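電源ユニット仕分け記録 README

配布元:Gidport
最終更新:2018年1月26日

概要

中古の電源ユニット(PSU)と、そこから出ているケーブルの束を、仕切り付きの段ボール箱に収める作業についての記録である。写真1点と、作業手順のメモ、それに分類項目の説明からなる。項目の原案はDalteckの作業標準を下敷きにしているが、そのままでは使いものにならなかったので、かなり手を入れた。どこを変えたかは後述する。

最初に断っておくと、「仕分け」という言葉から想像されるほど整った作業ではない。電源ユニットの山は、筐体を数える前にまずケーブルの絡みをどうにかしなければならない。カタログや提案書では筐体が一列に並んだ絵が出てくるが、ああいう状態で入荷した山を筆者は見たことがない。

対象物

・電源ユニット:デスクトップ機用。金属筐体で、ファン側に通気の穴がある。銘板の内容は記録しない。
・ケーブルの束:赤、黄、青、黒などの線をまとめたもの。筐体につながっているものと、束だけで箱に入れるものを区別する。
・コネクタ:黒いものが目につくが、色で種類を決めつけないこと。端子の数と形を手に取って確かめる。
・箱:段ボール製。同じ段ボールの板で中を仕切って使う。

線の色については、よく「黄は12V、赤は5V」と言い切る人がいる。一般的なATX電源ならたいていそれで合うが、メーカー独自の配線をした機種では当てにならない。記録の「色」欄は見た目を書くだけの欄であり、電圧の欄ではない。Kenbyの旧版ではこの二つが一つの欄にまとめられていて、後から切り離すのに苦労した。

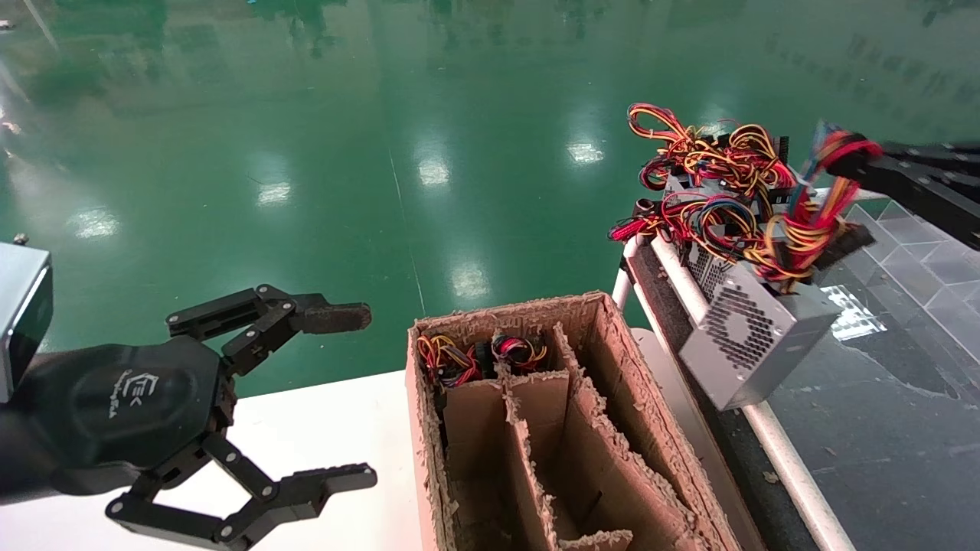
Catterall 資料班
記録設計・文書担当

箱の仕切りは前後方向に通してあり、束は奥側の区画に入っている。左が黄、赤、黒、青の線、その隣が赤、黒、黄の輪になった束で、後者には黒いコネクタが付いている。手前側の区画には何も入っていないように見える。縁がだいぶ傷んだ箱だが、仕切りが立っていれば区分の役は果たす。

問題は右の山のほうである。ケーブルが筐体の上にも周りにも広がっていて、どの線がどの筐体から出ているのか、写真だけではまず追えない。「写真を見れば所属が分かる」という前提で項目を作ると、記入者は推測で埋めることになる。旧版にはその手の推測値がかなり混じっていた疑いがあるため、所属欄には「不明」を正式な値として加えた。不明が多い記録を質が低いと評価する向きもあるが、全部埋まっている記録のほうを筆者は疑う。

記録項目

item_type
 psu、bundle、otherの3種。筐体から線が出ている場合はpsuとし、線だけを別に数えない。

compartment
 箱の中の区画。奥、手前、箱の外、不明の4種。左右は備考に書く。旧版の通し番号は廃止した。箱を反対向きに置いた途端に番号の意味が変わるという、当たり前の欠陥があったからである。

wire_colors
 見えている色を並べる。順序に意味はない。隠れている線を補わないこと。

tangle
 なし、あり、判断できない。以前は5段階だったが、同じ山に対して記入者ごとに2段階ずれるのが普通だった。細かい目盛りを付ければ精度が上がるという考えには賛成しない。

connector_visible
 コネクタが見えているかどうか。見えていないことと、付いていないことは別である。

note
 自由記述。80字以内。

作業手順のメモ

山の上から取る。下の筐体を引き抜くと、上のものが線ごと落ちてくる。

束を持ち上げるときは、コネクタの首ではなく線の太いところをまとめてつかむ。途中で引っかかったらいったん戻す。力まかせに引いてほどけた例がないとは言わないが、端子の抜けた束が出てくるのもたいていそのときである。

束は輪にしてから区画に入れる。結束バンドを使うかどうかは現場に任せる。使った場合はnoteに書く。

筐体を積むときは、通気穴のある面に別の筐体の角を当てない。穴の並んだ板は見た目より簡単にへこむ。透明な樹脂板のように傷の付きやすいものを、山と同じ台に置くのも勧めない。

箱の縁が裂けていても、底と仕切りがしっかりしていれば使い続けてよい。逆に、外見がきれいでも仕切りの差し込みが緩んだ箱は外す。仕切りが倒れると、隣り合った束はすぐに混ざる。

使える用途、使えない用途

項目設計の参考、作業者向けの説明、記入練習には使える。箱の区画と中身の対応を考える材料にもなるだろう。

次の用途には勧めない。電源ユニットの動作可否の判定。写真に通電結果は写らない。再販価格の見積もり。銘板を記録していない以上、出てきた数字はただの勘である。作業速度の比較。時間を計っていない。特に最後のものについては「1時間に何台入るのか」という問い合わせがよく来るが、山の絡み方次第で答えは大きく変わるため、代表値は今後も載せない。

既知の問題

・psuとbundleの境界が曖昧になることがある。筐体が山に埋もれて線だけが見えている場合はotherとし、noteに「筐体未確認」と書く。納得のいく規則ではないが、代案もまだない。
・「青」と「黒」は照明によって読み違えやすい。光沢のある床は天井の灯りを拾うので、色を読むときは床の照り返しではなく線そのものを見ること。
・200行を超える記入表では、compartmentの空欄と「不明」が混在していることがある。空欄は未記入として扱い、自動で置き換えないこと。

変更予定

5月にwire_colorsの表記をそろえる。「橙」と「オレンジ」が並んでいるのを直すだけで、項目の追加はしない。追加の要望は受け付けるが、その欄を誰が何を見て埋めるのかを添えてほしい。添えられていない要望は保留とする。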